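Pendance Simulation Practice Program
Progress report to Flilico, second reporting period
Work package: rules for recording and releasing simulated manipulation episodes

Status

The draft rule set went out to both partner sites in September and is now in trial use. It contains 35 rules, of which 7 are mandatory for release and the rest are advisory. Drafting is on schedule. Tooling is behind, for the reasons given under Open items.

Work completed

The first task was to agree on what counts as one episode. Carhuamaca had been closing an episode when the operator pressed stop, and Dradamel when the arm returned to its start pose. The two conventions gave different lengths for the same task and made success rates impossible to compare. The draft now uses a fixed end condition, written in the task file before recording begins. An episode that reaches its time limit without meeting the condition is kept and labeled incomplete. Deleting such episodes is not permitted under the mandatory set.

The second task was scene configuration. Each release must carry the full scene file, including the random seed, light positions, surface materials and the starting pose of every movable object. Objects that play no part in the task are to be listed in the same way as task objects. Under the old practice they were often left out of the record, and a scene could not be rebuilt from its own documentation.
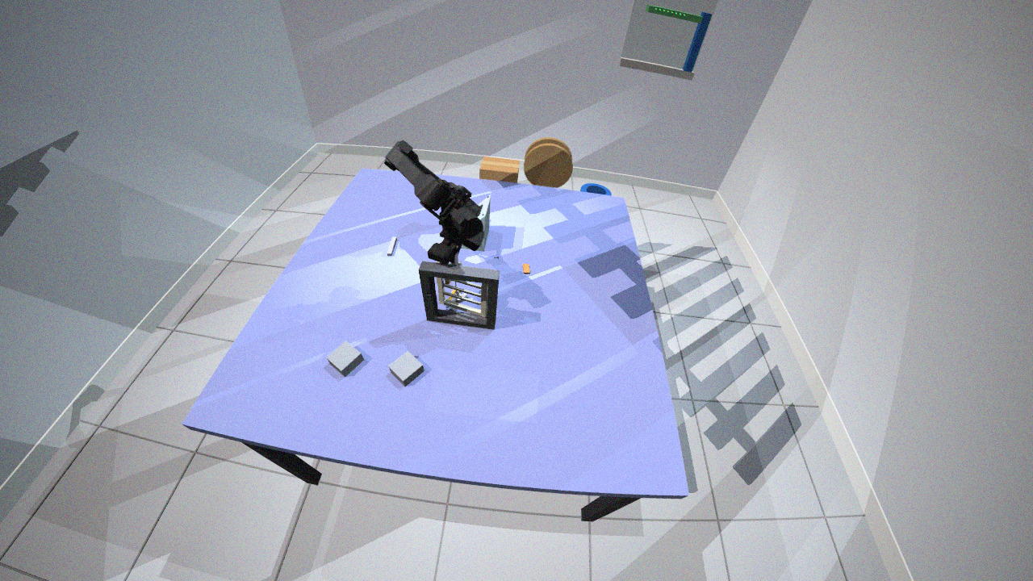 Lighting variation is covered by a separate advisory rule. Sites may change the direction and strength of light between episodes but not within one. The range used must be stated in the release notes, along with whether shadows were enabled. We considered making this mandatory and decided to wait for a full period of trial use.

The third task was physical plausibility. The draft sets a limit on how far two solid bodies may overlap at any time step, and it requires that joint speed and torque limits in the model match the published limits of the arm being modeled. Where a site relaxes a limit to keep the solver stable, the change must be recorded with the old value, the new value and the name of the approving role.

Trial audit

We ran the draft checks against 967 existing episodes supplied by the two sites. The most common failure was a missing seed. The next was a mismatch between the object list and the objects present in the scene file, usually where a prop had been added late and the list had not been updated. Overlap violations were less frequent and were concentrated in tasks with small parts placed near one another. No episodes have been withdrawn. Those that failed a mandatory check are marked as not releasable until they are corrected or recorded again.

Reviewers at Carhuamaca reported that the rule on naming was unclear. It asked for "descriptive" object names and gave no form. It has been rewritten to require object class, color and an index, in that order. Dradamel asked for an exemption for older files. This was refused for new releases and granted for internal use.

Open items

The automatic checker covers the mandatory rules except the one on contact overlap, which is still checked by hand on a sample. The delay comes from a difference in how the two sites log contacts. A shared log format has been drafted and is with Dradamel for comment.

Version control of scene files is not settled. Carhuamaca stores a complete copy with each episode, and Dradamel stores a base file with a list of changes. Both meet the draft as written. We expect to keep both and add a rule that either form must rebuild to an identical scene.

Budget

Spending is within the approved amount. Review hours were higher than planned and checker development hours were lower. We request approval to carry the unspent development hours into the next period, with no change to the total.

Next period

Complete the contact overlap check. Close comments on the log format. Repeat the audit on newly recorded episodes only, and report pass rates separately for each mandatory rule.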